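Re: [Irkness-hall] Carpet in the side room

Karlijn Van den Broek wrote:
> Dranport say the grey will last 7 years and hides
> every mark. At 229 a room I think we should say yes
> before October.

Seven years according to whom? The people selling it. We heard much the same about the lino, and I was still gluing down corners in its second winter.

Has anyone asked whether 229 includes lifting the old stuff? The quote doesn't say. I'd also like a second price, from Somance or anyone else, before we commit.

As for hiding marks, a streaky pattern hides them from the person hoovering too. See what you think of the grey.

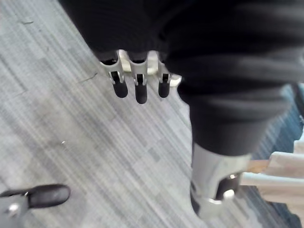
Low pile, pale and darker streaks.

I'm a no until I see the fitting costs.

Siu-ming Kuo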